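宿舎 Mathias 冬期安全点検表(コメントつき)

点検日 2019年2月2日
点検者 Ettore Marchetti
立会い Guido Morelli
場所 Prirkarville、本館と物置小屋

記入のしかた
良=そのまま使用してよい
注=使用してよいが、次の点検までに直す
不=直すまで使用しない
未=今回は見ることができなかった

日本語版は私が書いています。言葉のまちがいがありましたら、意味のほうを先に読んでください。英語版と内容がちがうときは、英語版のほうではなく事務室の原本を見てください。前回の点検は九月でしたので、雪と暖房に関係する項目は今回が今シーズンの最初になります。

1 玄関と外階段

1-1 外階段の手すり 注
下から二番目の支柱のねじがゆるんでいます。手で強く押すと少し動きます。落ちるほどではありませんが、靴に雪がついた人が体重をかける場所です。Guidoさんが工具を持っていましたので、その場で締めました。しかし木のほうの穴が広がっているようで、締めた後もまだ少し動きます。太いねじに替えてください。

1-2 すべり止め 良
前の冬に貼ったものがまだしっかり付いています。一番上の段だけ角がめくれていますが、つま先が引っかかる方向ではないと思います。

1-3 屋根からの落雪 注
玄関の右側は、屋根の雪が直接落ちる場所です。赤いコーンを置くと決めましたが、コーンは物置の中にありました。置いてください。自転車もここに止めないでください。

1-4 玄関の明かり 良
センサーの反応は少し遅いですが、扉の前に立つ時にはついています。

1-5 融雪剤 注
袋が開いたままで、中が固まっています。ふたのできるバケツに移してください。子供がさわる高さに置かないこと。

2 避難経路

2-1 廊下の幅 不
二階の廊下に折りたたみベッドが出ていました。広いところで見れば通れますが、非常口の手前で幅が60センチになっています。煙の中で人が二人すれちがうことはできません。点検の間に部屋の中へもどしました。掃除の時に一時的に出すことは分かりますが、終わりましたら必ずもどしてください。もどしたので、今日の使用は問題ありません。

2-2 非常口の扉 良
鍵なしで内側から開きます。外側に雪がたまっていましたが、扉は最後まで開きました。朝の雪かきの場所にこの扉の前も入れてください。当番表には玄関しか書いてありません。

2-3 誘導灯 注
一階は良いです。二階の階段の上は、点検ひもを引くとすぐに暗くなります。電池の寿命と思います。Doventonの電気店に同じ型があるか聞いてください。型番は器具の左側に書いてあります。

2-4 避難図 注
図は各部屋の扉の内側に貼ってあります。改装の前の図がまだ残っている部屋が一つあります(階段の横の部屋)。その図では、今は壁になっている所が出口になっていますから、すぐに取りかえてください。私はこれが今回一番大事な項目だと考えます。

3 火災に関する設備

3-1 消火器 良
圧力の針はすべて緑の範囲にあります。安全ピンと封もあります。台所の消火器の前にごみ箱が置いてありましたので、動かしました。

3-2 煙感知器 注
試験ボタンで確認しました。談話室のものは音が小さいです。ほこりかもしれませんので、先に掃除をして、もう一度試験をしてください。それでも小さければ交換です。

3-3 一酸化炭素警報器 良
ボイラー室と談話室で鳴りました。使用期限は本体の裏を見てください。

3-4 防火毛布 未
台所の壁のケースは空でした。洗濯に出したという話を聞きましたが、防火毛布は普通の毛布のように洗ってはいけません。どこにあるか分かりましたら私に知らせてください。見つからない時は新しいものを買います。

4 暖房

4-1 ボイラー 良
水圧は正常です。点検業者の札もあります。ボイラーの上で手袋を乾かさないでください。これは毎年書いています。

4-2 談話室のまきストーブ 注
扉のひも(耐熱のパッキン)が下の角で切れています。まだ煙は出ていませんが、空気が入ると火が強くなりすぎます。床の保護板は良いです。まきのかごがストーブに近すぎましたので、50センチ以上はなすように床にテープで線をつけました。テープは仮のものです。きれいではありませんが、はがさないでください。

4-3 灰の処理 不
灰を紙の箱に入れてありました。灰は次の日でも中に火が残っていることがあります。金属のふたつきバケツだけを使います。バケツは物置の右の棚にあります。箱は外に出し、水をかけました。

4-4 電気ヒーター 注
一台だけコードが硬くなっています。延長コードにつないで使用しないこと。表示は英語とイタリア語だけですので、日本語の紙を私が作ります。

5 台所と食品

5-1 ガスの元栓 良
夜は閉めることになっています。点検した朝も閉まっていました。

5-2 ガスホース 良
ひびはありません。せっけん水で試験して、あわは出ませんでした。

5-3 冷蔵庫の温度 注
中の温度計は良い値でしたが、記録用紙が13日分書いてありません。温度が良くても、記録がないと私たちは説明ができません。朝食の当番の人が書いてください。

5-4 名前のない食品 注
共用の棚に、開けた日が分からないびんがいくつかあります。テープに日付を書くだけで十分です。

5-5 談話室に置く食品 良
個別に包んであるものだけを置く、という規則が守られています。アレルギーのある方が自分で確認できるように、中身を別の皿にあけないで、包みのまま出してください。包みの文字が小さくて読めない時は、事務室に拡大鏡があります。
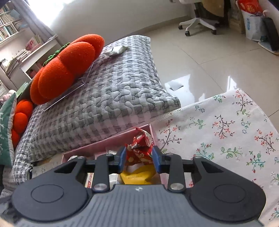
5-6 まな板 注
肉用と野菜用の色分けは良いです。肉用のほうは傷が深くなりましたので、交換の時期です。

5-7 換気扇 注
フィルターに油がついています。指でさわると糸を引くくらいです。油は火事の原因になりますので、月に一度はずして洗うことを当番表に入れてください。前は誰の仕事か決まっていませんでした。

5-8 手洗い場 良
せっけん、紙タオル、どちらもあります。お湯が出るまで長く待ちますが、出ます。

6 電気

6-1 分電盤 良
前に物はありません。漏電遮断器の試験ボタンも動きました。試験の時、事務室のパソコンが消えてしまいました。先に声をかけるべきでした。すみません。

6-2 乾燥室のコンセント 不
カバーが割れて、中が見えます。湿気の多い部屋ですから、テープで止めるだけではいけません。回路を切って、紙を貼りました。Flistovから電気工事の人が来るまで使用禁止です。靴の乾燥機は廊下のほうでお使いください。ただし同じ差し込み口に二台をつながないこと。

6-3 延長コード 注
じゅうたんの下を通してあるものが一本ありました。踏まれると中が傷みます。壁にそって通し直しました。

7 談話室と共用の場所

7-1 いす 注
窓側のいすは足の接着がゆるいです。座る前に分かるように、逆さまにして置きました。修理はGuidoさんが引き受けました。

7-2 テーブルクロス 良
前の点検では、床に近い所まで下がっていて、子供が引っぱる危険があると書きました。折って短くしましたので、良とします。

7-3 テーブルの上 良
ろうそくはもう使用していません。熱い飲み物のポットは壁側の台に置く規則です。

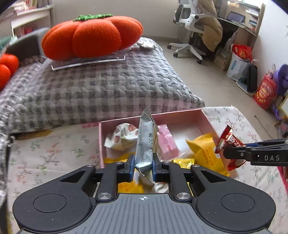
写真2:花柄のテーブルクロスとピンクの箱。個包装の菓子(項目5-5、7-3)

7-4 窓の金具 注
北側の窓は、開けた時に止まる金具がありません。風で急に閉まりますので、指をはさむおそれがあります。金具が届くまで、換気は南側の窓でお願いします。

7-5 本棚 良
壁に固定してあります。一番上に重い辞書があるのは好きではありませんが、落ちない板がついています。

7-6 救急箱 注
三角巾、ガーゼ、はさみはあります。消毒液の期限が切れていましたので、捨てました。使った人は箱の中のノートに書いてください。書いてある最後の記録と、中に残っている量が合いません。責める気持ちはありません。補充のために知りたいだけです。

8 物置小屋

8-1 燃料の保管 注
除雪機の燃料は決められた缶に入っています。ふたも良いです。しかし同じ棚に古い新聞がありましたので、分けてください。

8-2 除雪機 良
レバーを放すと止まることを確認しました。詰まった雪を手で取ることは、エンジンが止まっていても禁止です。専用の棒が横についています。

8-3 屋根の雪の重さ 未
雪の深さは定規でだいたい測りましたが、固さが分かりませんので、重さの計算はできませんでした。次に暖かい雨がふる前に、屋根に詳しい人に見てもらいたいです。

8-4 はしご 不
横の棒が一本曲がっています。赤いテープを巻きました。捨てる前に、まちがって使う人がないように鎖をつけてあります。

費用について
部品は、誘導灯の電池、ストーブのパッキン、ねじ、窓の金具、消毒液、まな板です。全部で約600ユーロの見積もりになります。電気工事の料金とはしごはこの中に入れていません。領収書は事務室の青い封筒へお願いします。

次の点検までにすること(早い順)
階段の横の部屋の避難図を替える(Marchetti)
玄関の右側にコーンを置く(Morelli)
乾燥室のコンセントの工事を申し込む(事務室)
防火毛布をさがす(皆さん)
誘導灯の電池を注文する(事務室)
当番表に、非常口の雪かき、換気扇、冷蔵庫の記録を足す(Marchetti)
いすと手すりの修理(Morelli)

追記
点検表を貼った後で、二階の方から「夜に廊下の床が鳴る」というコメントをいただきました。見に行きましたところ、板の釘が一本出ていましたので、打ちました。音はまだします。音については安全の問題ではないと判断しましたが、釘がまた出てきましたら教えてください。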